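Six things on the cloth

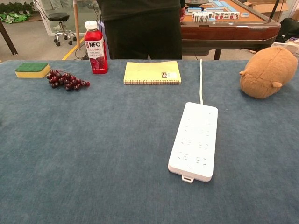
August 9, 2018
by Marina Kontogiannis

So the arm has a name now. Noboru wanted Girnari, I wanted something easier to yell across a room, and we've ended up with Trolo, which I'm told is my fault. Trolo has 7 joints, a bad temper in the elbow and a bundle of wires I have redone so many times that I dream about zip ties.

Tonight was all about picking stuff up. We've got the sponge, the grapes, the juice, my yellow notebook, the power strip and the brown plushie, and the idea is that if Trolo can learn to deal with that bunch it can deal with most of what ends up on a table at my house. The blue-grey cloth was my idea too (the bare table was so shiny that the software kept finding objects that weren't there, and one evening it spent ages trying very politely to grab a reflection of the ceiling light).

The sponge is the easy one. It squashes, it forgives you, you can come at it a bit crooked and it still goes up. I love the sponge. The plushie I figured would be just as easy and oh boy, no! It's so round that the fingers close and it just sort of squirts out sideways, and then it's facing some new direction and the program has to start thinking all over again. Noboru says we should go for one of the stubby bits. I say that's mean. We tried it anyway and got it up twice.

The juice bottle I was nervous about, mostly on account of the cloth, red juice being red juice. I screwed the cap down as hard as I could and then made Noboru check it. Trolo took it just under the shoulders, got it a couple of inches up, and stopped dead. Elbow again. I had to hold the bottle while he cut the power, and I may have said a word. We've dropped the lifting speed since then and I've put a spare servo on the shopping list, which is getting long.

Grapes we only did at half grip. I wanted to see if I could get the pressure low enough not to make jam, and it needs work. Two got squashed, I ate a few of the others, and Noboru pointed out that I was eating the test set.

The notebook is going to be the real pain. It lies so flat that there's nothing to get hold of, and the only plan I've got is to hook the spiral, and that means getting the fingertips right down on the cloth without plowing it up into a big wrinkle. I filed the tips thinner last night, took off too much on the left one and had to print it again. New ones take 8 hours on my slow old printer! The power strip I left for last and then we ran out of evening. It's longer than anything else in the set, and I have a feeling the cable will drag it around the second it leaves the table.

I did 10 tries each for the sponge and the plushie and wrote them all down, so that's something. Noboru wants around 200 before he'll believe any number I give him. At this rate that's December, and I told him so, and he just went and put the kettle on.

Tomorrow: new fingertip, look at the elbow, buy more grapes.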